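Big Bricks & Chunky Blocks > Beginners and Returning Builders
Posted 2026-09-30 by baseplate_bev

Chunky bricks on a white baseplate, who else is hooked?

Hi all! Long-time lurker, first proper post. I started with the big toddler-size bricks in May when my niece outgrew hers, and I have to say they are the best fun I've had at a table in years. You get big bold colours, you can find the piece you want without squinting, and a whole build packs away in one tub. I've got my eye on a plain white baseplate like the one here, and I'm trying to work out whether white is a mistake before I spend the money. Mine at the moment is a green Druseo one and everything green just vanishes on it.

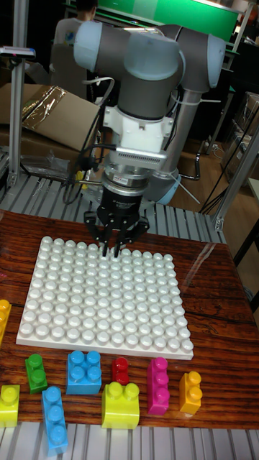
Does a white baseplate make it easier to see the colours?
Every strong colour stands out well against white, and the only bricks you're likely to lose are white or very pale ones.

So I'm leaning white. Talk me into it or out of it!

----
studly_do_right wrote:
Into it! Had a white Trolero plate for two years and it's my favourite thing in the cupboard. Blue and magenta look brilliant on it. Mine came out of a charity shop box with 18 odd bricks, and half of those weren't even the same make, but they all clicked on fine.

----
gumleaf76 wrote:
I'll be the grump. White shows everything. Toast crumbs, texta, the lot. We had one at playgroup and it was grey by the end of term. I went to a mid blue and never looked back. Also glare! If your table is shiny and the light's overhead you've got reflections coming at you from two directions.

----
baseplate_bev wrote:
Ooh, the glare is a fair point, my dining table is very glossy. Would a cloth under it help?

----
gumleaf76 wrote:
A cloth slides. Try one of those rubbery drawer liners, cut a bit smaller than the plate so you don't see it. Doesn't fix the shine around it but the plate stays put when you press down.

----
studly_do_right wrote:
Disagree on the grubbiness, sorry gumleaf. Warm water, dish soap, old toothbrush between the studs, dry it face down on a tea towel. Takes me six minutes (yes I timed it). The texta I'll give you.

On layout, Bev, do you tip them all out or build from the tub? I'm firmly a spread-them-out person. Bricks in loose rows on the near side of the plate, so I can grab any colour without reaching over what I've already built.

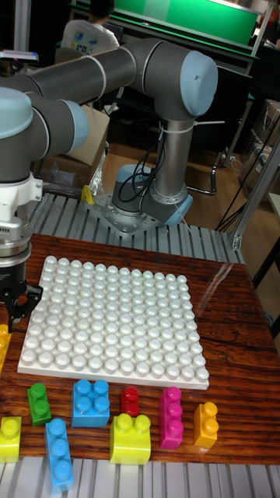

Loose rows in front of the plate, wood grain underneath. Green, blue, red, magenta, orange.

----
tubdiver wrote:
Rows?! Half the joy is rummaging! I build straight from the tub with one hand and a cuppa in the other. If I lay them out I start planning, and once I'm planning I'm not playing any more.

----
studly_do_right wrote:
Haha, each to their own. I do like seeing what I've got though. With a small set you run out of a colour fast, and I'd sooner know before I start a wall.

----
quiltandclick wrote:
Quilter here, and I do both. Tip out, have a look, push the ones I want to the front and leave the rest in a heap. It's just like auditioning fabric! I also start every build in a corner with two colours that sit close together, say orange and a limey yellow-green, then bring in something darker to see if it sings.

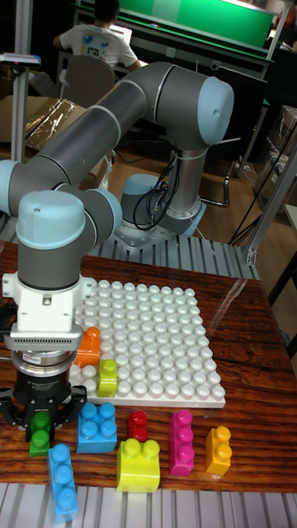 Orange and lime near the corner of the plate, green one still to go down.

----
tubdiver wrote:
OK that lime is gorgeous. Which sets have it? My Vokier tub only has the sad olive kind.

----
quiltandclick wrote:
The older Jiang tubs have a good one if you can find them second-hand. Newer ones are more of a lemon. Ask for a photo in daylight before you buy, I got caught by a yellow lampshade once.

----
gumleaf76 wrote:
Fine, it does look nice on the white. I still say you'll be scrubbing it.

----
baseplate_bev wrote:
Sold! Ordering the white one tonight and I'll cut up some drawer liner for underneath. Do I need to worry about it bowing? My green one lifted at one corner after I left three tall towers on it in the sunroom over summer.

----
studly_do_right wrote:
Keep it out of the sunroom and store it flat. I slide mine under the couch with a big atlas on top.

----
tubdiver wrote:
Post the first build please, crumbs and all!

Filed under: big bricks, baseplates, colour, cleaning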